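To: zandside-laundry list
Date: 13 June 2018
Subject: Re: stiff T-shirts off the line

Oh, I have so many opinions on this one, sorry in advance! The last question was about soft cotton and I think we scared the poor person off with vinegar talk, so I'll try to be practical this time.

> I moved to a place with no dryer and I'm line drying everything
> for the first time in my life. Sheets are fine, towels I can live
> with, but my T-shirts come in like cardboard and the hems flip up
> all the way around. Also the shoulders get those little pointy
> bumps from the pins. Is it the water? The soap? Me? I use the
> Grudby powder, a full scoop, cold wash. Would rather not iron
> T-shirts, I have a life (sort of).

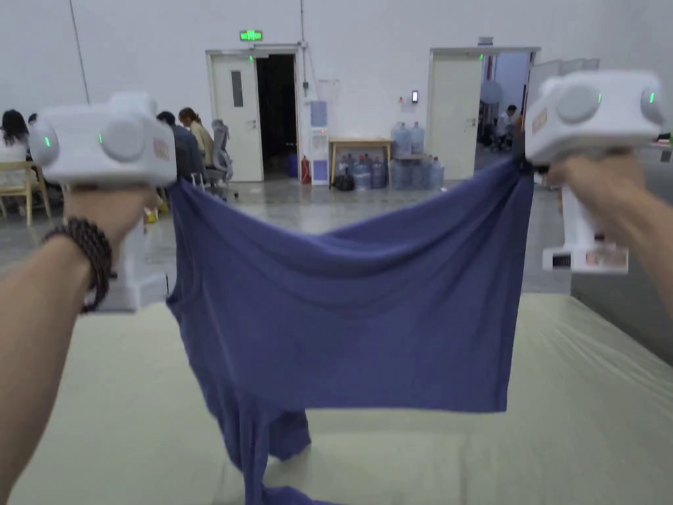
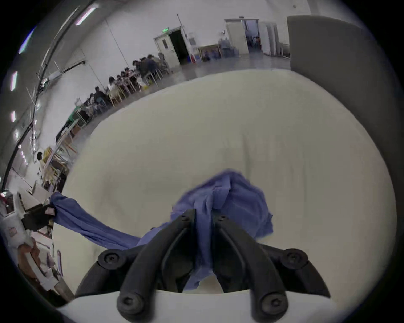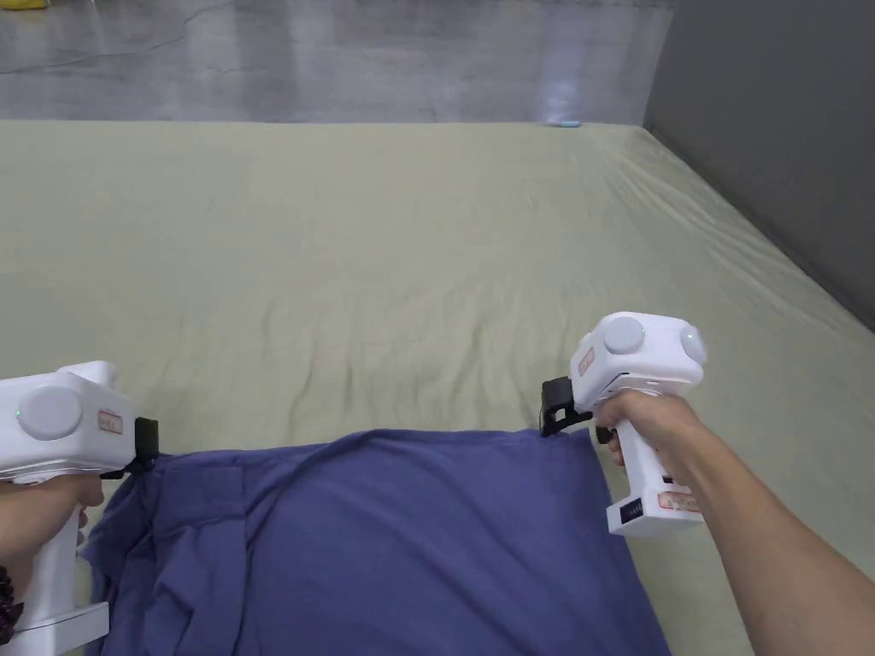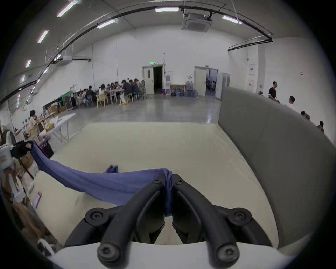
Okay, so first of all, it's mostly the soap. A full scoop of Grudby is a LOT. I used to do the same thing when we lived on the hill side of Zandside, where the water leaves a crust on the kettle, and I thought hard water meant more powder. Maybe it does, up to a point, but what I had was powder that never rinsed out. Try half a scoop and an extra rinse for a couple of weeks before you buy anything. If the rinse water is still sudsy after that, go down again.

Second, shake them. I mean really shake them, hold the shirt by the shoulders and snap it hard, twice, then turn it over and snap it from the hem. My neighbors must think I'm angry at my clothes. It gets most of the twist out from the spin, and it makes more difference to how they feel afterward than any softener I've tried (I've tried them all, and the lavender one gave me a rash).

Pins: hang T-shirts upside down, from the bottom hem, with the pins right at the side seams. The bumps end up where you'll never see them, and the weight of the collar and shoulders pulls the whole thing straight. You'll still get a bit of flip at the hem sometimes. What works for me is taking them in when they're just barely damp, laying them flat on the bed, and pulling the hem down all the way around with my hands. Pull side to side a little too, especially if the shirt has gone short and wide, as the cheap ones do. Then fold them and leave them alone overnight with the closet door open. No iron!

Third, and this is where people will argue with me, don't leave them out all day. In August I bring mine in before lunch. Cotton that bakes in the sun for 8 hours is going to be stiff no matter what you washed it in, and the dark colors go chalky on one side. Inside out helps with the fading. A breezy spot in the shade is better if you have one, and if you have a porch, I'm jealous.

About the line itself, since somebody was asking last month: we have the Rieger, the pull-out kind with 4 lines, and it's been up for 7 years. It sags in the middle when it's full of jeans and I've stopped caring. I did look at the Punia rack for rainy days but the bars are too close together, so a T-shirt folded over one just touches the next one and stays clammy. If anyone has the bigger version of that rack and likes it, I'd love to hear! I keep going back and forth on it and the store here only has the small one out on the floor.

One more thing on towels, even though you said you can live with them. Ten minutes of wind beats an hour of no wind. On a still day I don't even bother hanging ours outside, I put them over the shower rail and open the window.

Oh, and whoever asked about wool socks, please don't pin them by the toe. By the cuff, in pairs, or you'll be hunting for the other one behind the fence like I was on the weekend.

Let us know how the half scoop goes.

Recent threads on this list
- Grudby powder or liquid in cold water?
- Clothespins that don't snap in winter
- Getting the musty smell out of a gym bag
- Punia rack, small vs. large
- Re: Re: who else gave up on fitted sheets
- Replacing the cord on an old Rieger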